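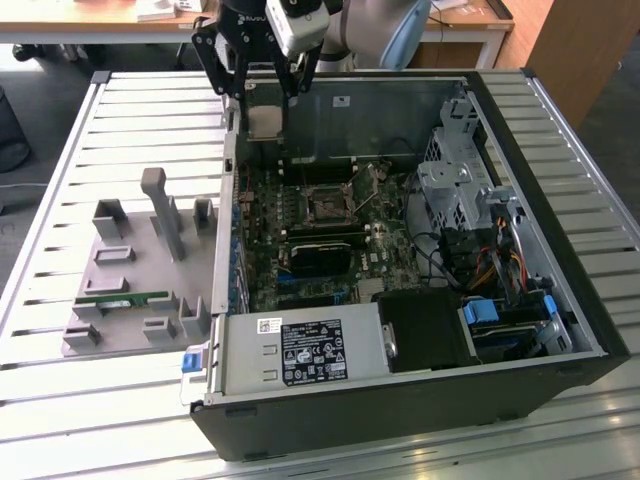 3.2 Where the drawings were kept

Fan art for the Skesine novels was first shared on small personal sites, and most of those sites were run by the same people who drew the pictures. Readers who wanted to see how others imagined the river court or the talking heron went from one site to the next by way of link pages and web rings. Storage was a constant limit. Some artists paid for space from a hosting company, but others served their galleries from a desktop computer at home. A tower of this general kind (Figure 1, side panel removed) holds the motherboard, the power supply and the drive cage in one case, and a gallery kept on a single machine like that was only as safe as its drives. Several artists who answered our questions had lost early work in this way and had no second copy. One had printed her favorite pieces before a move to Sepúlveda, and the prints are now the only record of them.

The Kurndale archive was set up to bring this material together. It began as a mailing list for readers of the second book, and its members agreed to send copies of their drawings to a shared folder. The folder was later moved to Ikport, which gave each drawing its own page with a title, an artist name and a space for comments. The artist name was not a required field. Many people who uploaded work on behalf of a friend left it blank or typed their own handle in its place, and the archive had no routine for correcting these entries afterward.

3.3 Sample and method

We took our sample from the Kurndale pages on 18 September 2018. It consists of 306 drawings that met two conditions: the page named a character or place from the Skesine books, and the page gave the address of the site where the drawing was first posted. Photographs of costumes were left out, as were book covers and scans of published illustrations. Where the same drawing appeared on more than one page, we kept the page with the earlier upload date.

For each drawing we tried the original address. If the address no longer worked, we searched for the drawing elsewhere by title, by character and by image. A drawing was counted as found if the copy matched the archive version in full. Cropped copies and copies used as forum avatars were noted separately and are discussed in Section 5. We did not contact artists about single drawings at this stage, in order to see what an ordinary reader could learn from the web alone.

3.4 Results

Of the drawings in the sample, 47 could no longer be reached at the original address. We found 13 of these on other sites with the artist's name attached. Another 18 were found without any name, usually in collections of character pictures put together by readers who had come to the books later. The rest were found nowhere outside the archive.

Drawings of the heron were reposted more often than drawings of the human characters. This matches what we saw in the comment threads, where the heron is the character most often quoted and argued over. The main disagreement is whether it should be drawn as a bird at all, as the text gives it hands in two chapters and never explains them. Artists who drew the heron with hands tended to have a recognizable style, and commenters could often name them even when the page did not. Drawings that kept closer to a real heron were harder for readers to place, and more of them had lost their names.

Signatures helped less than we expected. Many artists signed in a lower corner, and that part of the drawing was often trimmed when a picture was resized for a forum post. Signatures worked into the clothing or the background survived better, though they were also harder to read. A few artists changed handles between the first and second books, so that the same hand appears under two names in the archive. We joined these entries only when the artist's own site confirmed the change.

The comment threads were a better source than the page fields. Corrections had been posted there for years, including links to replacement sites, but they had not been copied into the record itself.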